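Reading time: 4 minutes

Search this site Search for topics, places

Does a paid pundit have to say who else is paying them?

Posted by marrowfat, December 2018

Our regional news channel, Flisora, has taken on a former council leader as a "contributor". He left the council under something of a cloud, having been found to have passed a planning report to one side before the other had seen it. He now sits on the sofa twice a week and explains integrity to us.

What bothers me is that he also does consultancy for Holmgren, who want to build 840 houses on the old airfield. Last week he was asked about the airfield and came out warmly in favour. There was no caption and no mention of Holmgren from the presenter. Is that allowed? And who do I moan at?

tidewrack

Contributors aren't staff, so whatever he signed is between him and the channel. Broadcasters are still expected to be fair with the audience, though, and a paid interest in the very thing being discussed is something viewers ought to hear about.

Complain to Flisora first. Give the programme, the day, the time he spoke and his words as near as you can get them. Leave the cloud out of it, however tempting, and stick to the airfield.
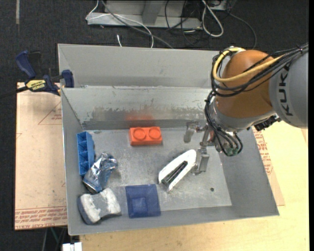

Keep a copy of what you send. If the reply says they "value all feedback", write back and ask whether the presenter knew about the Holmgren work. It's a yes or no question and they'll hate it. After that you can go to the regulator, but look up the time limit on their site before you settle in for a long correspondence.

oldbellows

they're all at it. turn it off and get a dog

pennyfarthing_lane

I did this in June over a different guest, who was praising the Pisus bus contract while on their books. It took 30 days and two reminders, and I got a one-line correction read out just before the weather. My husband was in the kitchen and missed it.

Check the Holmgren work is current before you send anything. Mine tried to say his had ended, and I had to go and dig out the Brultetti newsletter that still listed him as an adviser.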